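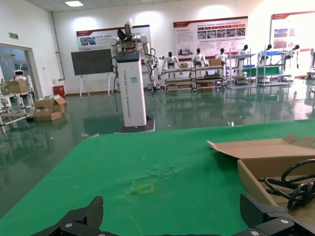 Open cardboard box with coiled black cable, on a green cloth

Home About us Our work Publications Governance Contact

About Carkholm

Carkholm is an independent company which records and publishes the public conduct of elected office holders. We report attendance, votes, declared travel and answers given in the chamber. We take no position on the merits of any party or minister, and we do not endorse candidates.

The company was formed by the merger of two smaller bodies, the Lekenow Parliamentary Record and the Hourani Office for Public Questions. Lekenow had long kept a register of sittings and absences. Hourani's work lay in following up written questions that had been put to ministers and left without a reply. Both archives are now held in a single catalogue, and the older Lekenow volumes retain their original numbering.

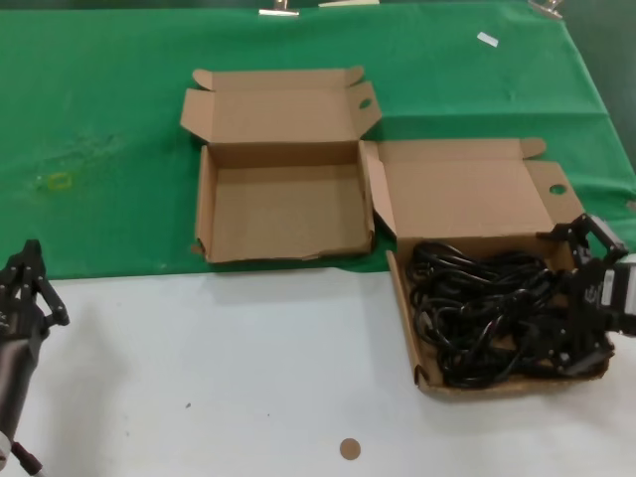
Our register at present covers 12 legislatures and assemblies. For each of them we publish a session record within eight working days of the close of a sitting. Where an official journal is delayed, the entry is marked as provisional until the journal has been received and compared. Official visits abroad are listed separately from visits within the country, with the stated purpose given in the words of the office concerned.

Who uses the register

Our subscribers include newspapers, public libraries, university departments and constituency associations. Individual members of the public may consult the full catalogue without charge. More than 4000 corrections and queries have been answered by the enquiries desk, and those which led to a change in the record are shown beside the entry.
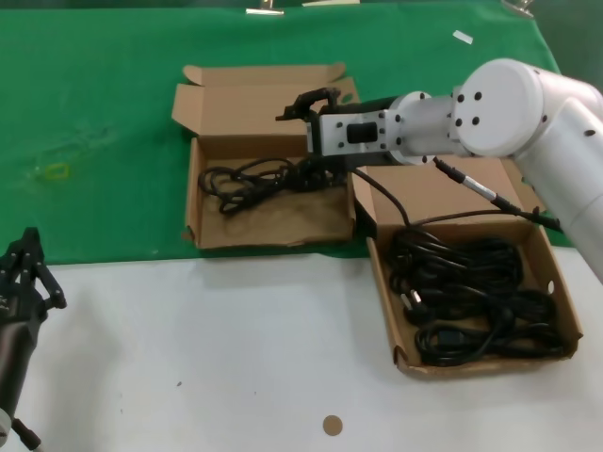 One subscriber has written that the attendance tables are of most use between elections, when a member's speeches are reported widely and the member's empty seat is not. The same letter asked for committee sittings to be shown in full. These will be added from November, beginning with the finance and public accounts committees.

Requests for the removal of an accurate entry are declined. An office holder who considers that an entry lacks context may supply a statement of reasonable length, and it will be printed unaltered beneath the entry. 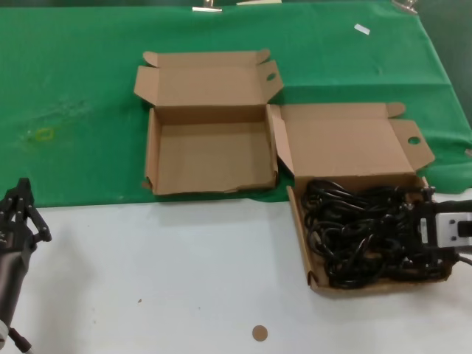 Funding and governance

Carkholm is funded by subscriptions and by the sale of the Braklow Yearbook. No payment is accepted from political parties, serving members or government departments. The accounts are published annually and may be inspected at our office by prior arrangement.

Page last revised 28/09/2026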